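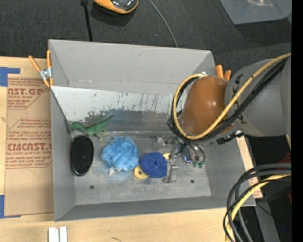
Ticket: Gallery pages show the wrong cover on phones
Site: Flilville (celebrity and magazine news)
Opened by: Saskia Donnelly, photo desk
Assigned to: Yiğit Dönmez
Status: Resolved

Saskia Donnelly, Friday, 8:40 am
Hi team! Our February cover roundup went up last night and readers love it, the comments are flying. One snag: on my phone the Krystyna Pietrzak gallery opens with the Jabłońska perfume shoot instead of her magazine cover. The headline is right, the caption is right, the photo belongs to a completely different story. On my laptop it's perfect. I've cleared my browser and tried a second phone, same thing.

Yiğit Dönmez, 9:05 am
Thanks Saskia, great report, the laptop detail helps a lot! I can see it too. Could you tell me whether you swapped the cover after publishing, or was it the final one from the start?

Saskia Donnelly, 9:11 am
Swapped it! The perfume shot was a stand-in while we waited for the magazine to clear the real cover. I replaced it about ten minutes after the page went live.

Yiğit Dönmez, 9:48 am
OK, that fits. We keep two copies of every lead photo, a wide one for desktop and a narrow one for phones. The wide copy updated and the narrow one didn't. I cleared the page cache for the gallery and reloaded. No change. Cleared it again with the Clevance image service included. Still the perfume shoot. So the old file is being handed out from somewhere further back, and now I really want to know where.

Mackenzie Desjardins, 10:20 am
Jumping in from the web team. I checked the resize queue and found the job for the narrow copy. It failed with error 500 and never retried. The new cover is a huge file, and the queue gives up on anything that takes too long. Nice find on the two copies, Yiğit, I'd have been looking at the template all morning.

Yiğit Dönmez, 10:32 am
Love it, that's the one! I ran the job by hand with a longer time limit. It came back 200 and the narrow copy is in place. Saskia, can you reload?

Saskia Donnelly, 10:36 am
YES. Krystyna is front and center on both phones. Thank you both!! Are other galleries hit? We swapped a lot of covers this month, including the Bornska premiere set.

Mackenzie Desjardins, 11:50 am
Good thing you asked. I went through this month's queue: 232 lead photos replaced, 74 with a failed narrow copy. Bornska is on the list. I've started them all again with the longer limit.

Kazimiera Sobczak, 1:15 pm
All 74 finished. I spot-checked the Bornska set and the awards night page on my phone and they look terrific. The longer limit is now the default, and a failed resize will retry and then email the photo desk.

Saskia Donnelly, 1:22 pm
An email would be wonderful. Please send it to the shared desk inbox, I'm off next week. OK to close!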